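Girkwood Linen Share
Minutes of the meeting held 13 September 2020 at the Tapley room

The July minutes were approved as read.

Folding. Members agreed that cloths going back on the shelf should be folded lengthwise first, then in half. Bunched cloths take up too much room and come out creased. The turquoise ones are to be kept together.
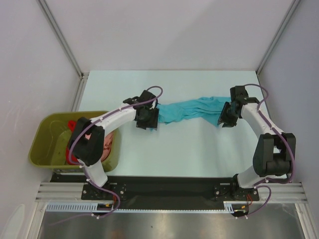
Should creased cloths be ironed before they are put away?

Only table linen needs ironing — other cloths can be smoothed by hand and folded again.

Storage. The shelf holds 92 cloths. It was agreed to move 14 of them to the Brudari cupboard and to buy two more bins.

Laundry. Grustico will keep doing the wash every four weeks. The price has not changed.

Labels for the bins were held over to the next meeting.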